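Filed under: Alternate History, Community News

Well, it's happened – the Clunent timeline finally has a second volume! I got the news from Tassanee Chantharasri a little before midnight, which for her was breakfast, and I've been grinning about it ever since. For anyone who drifted off after volume one, Clunent is our shared what-if about a river republic that splits away from its neighbors, survives by selling salt, and somehow ends up with the most argued-over navy on any message board I've ever belonged to.

The new one runs to 461 pages and covers the Grosell Regency, from the first salt strike to the treaty at Solanki. I know some of you wanted the treaty pushed back a generation (you were very clear about it), but Tassanee had the final edit and she stuck with the vote. I think she was right. The strike chapters are the best thing we've put together as a group, and Abdelghani Nasr's bit on how the pilots' guild got its striped sashes made me want to go and sew one.

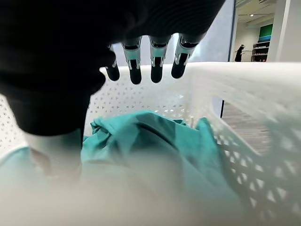
Maps & Uniforms Desk

Igor Šindelář has redrawn all 12 regimental plates for the book, including the Drillura Lancers, whose green coats have gone back to the high collar from the original thread. He also fixed the buttons. If you were in on the button argument, you know, and if you weren't, please don't go looking for it. The river map got a full redo too, with the upper forts on the correct bank this time – that was my mistake in volume one and I'm glad to see it gone.

We had over 100 submissions for the short fiction section, so a lot of good stuff didn't fit. Zawadi Massawe is putting the leftovers up on the forum a few at a time, starting in August with Josefien Segers' story about the customs clerk who forges his own promotion. I read it twice in one sitting. It's a hoot.

The download is free to members and the link is pinned at the top of the Clunent board. Print copies come later, once we've settled on paper for the fold-out map. Typos go in the errata thread, please, with a page number, and don't send them to Igor, he only did the pictures! Volume three opens for pitches after that, and yes, airships are still banned.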